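# Kekness 15-cup egg tray: I love this thing more than I should

I put off buying an egg tray for years. Eggs come in a carton, the carton goes in the fridge, where's the problem? Then we started getting ours from Rania Younis down the road, who sends them over in whatever bag or bowl she has handy, and suddenly I had a pile of eggs and nothing to put them in. So I bought the Kekness tray, the light blue one, and I've been telling everybody about it ever since.
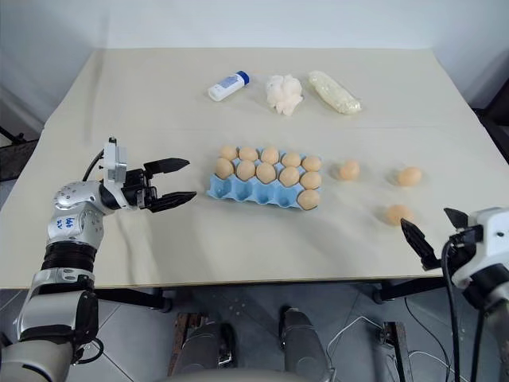

It's a simple piece of plastic, three rows of five cups, no lid and no handle. I had looked at the fancier ones first (the Grukavard with the sliding drawer had 800 reviews and a very good photo of itself) but I wanted something I could lift out, put down next to the stove and cook from. Open trays are great for that! You see what you've got right away, and there's no lid to find a home for while your hands are covered in flour.

## How the eggs sit in it

Mine are brown eggs, lightly speckled, and with eleven in the tray you can tell at a glance that there's room for more. I fill from the back and work forward, so the gaps are always at the front where I can reach them. The cups are a nice depth for ordinary eggs. They sit upright without leaning on their neighbors, and there's still enough shell showing that you can get your fingertips around one and lift it straight up. My old cardboard cartons used to grab hold of an egg if it had leaked even a tiny bit, and then you'd crack it trying to get it out. None of that here.

Really big eggs are the exception. Rania has one hen who lays enormous ones, and those perch a little high. They stay put on a shelf, but I wouldn't carry a whole tray of them up the stairs. Very small pullet eggs go the other way and rattle a bit if you walk fast.

## Filling it

Much quicker than I expected. I lay a plain cream cloth over the table first, one that's always a bit creased because I refuse to iron it, and unload everything onto that. The folds help keep the loose ones from wandering off while I check them for cracks. On a bare table an egg will find the one slope you didn't know your house had. Then they go into the cups one at a time, pointy end down, and the tray goes in the fridge.

My nephew loves doing this job, by the way. The color probably helps. He's five and very serious about it, and so far we've lost one egg, which hit the floor before it got anywhere near the tray, so I'm not holding it against Kekness.

## Cleaning

Warm water, a drop of dish soap, a soft brush for the bottoms of the cups. I give it a proper wash whenever it's empty and a wipe if something drips. I've run it through the dishwasher on the top rack a few times too and it came out fine, though water collects in the cups and you have to tip it over the sink before you put it away. Don't do what I did and set it straight down on a stack of clean plates.

It hasn't stained or gone cloudy. I've had it since November, so that's a fair run of omelets.

## Things I'd change

- No lid means it can't have anything stacked on it. If your fridge is packed tight, this matters a lot, and Arif Saha, who bought one on my say-so, went back to a covered box for exactly that reason.
- Fifteen is a slightly odd number if you buy by the dozen. I like having the three spare cups, but two dozen won't fit and you'll be wanting a second tray.
- It would be lovely to have a small lip on the short ends to grab. You get used to holding it from underneath with both hands.
- The price sticker on mine left glue behind. Cooking oil and a paper towel took it off.

## Would I buy it again?

I did! A second one came from Bollbridge last month and lives on the counter for baking days, when I want the eggs at room temperature before I start. The two are identical down to the shade of blue, so either can go in either spot. If you get through a lot of eggs and you have a clear shelf for it, get the open tray and skip the drawer. If you have to pile things up in your fridge, look for something with a lid.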